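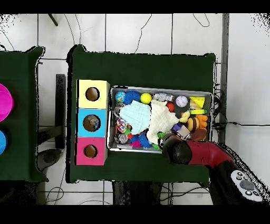 Sorting update from the Pirnness bench

I promised in the last issue that I'd report back on the sorting work, and I've finally got something worth telling you! The job sounds dull: take things out of a messy tray and put each one through the hole in the right box. The trouble is the mess. A rubber duck sitting by itself is easy, but a duck half under a crumpled cloth is another matter, and our old method (Mendoza, for those keeping track) would happily grab the cloth as well and carry the lot across.

So we tried something simpler. The new method, Flellier, plans a small nudge first, has a second look, and only then goes for the grip. It learned from 1,285 practice picks, which is fewer than I'd feared we would need. Over 111 test picks it brought the cloth along five times. Mendoza did that on 11 of the first 30, so I'm really rather pleased – and a bit cross that we didn't try nudging sooner.
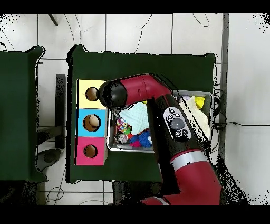
The arm beside the yellow box, with the tray to its right.

Fuzzy things are still a pain. They squash, they look bigger than they are, and the arm tends to close on fluff. We're also slower than before, as that second look costs time on every pick. I'd like to get some of it back before we show the work at Narkmont in June. If you've had any luck with soft toys and a two-step grasp, do drop me a line, I'd love to compare notes.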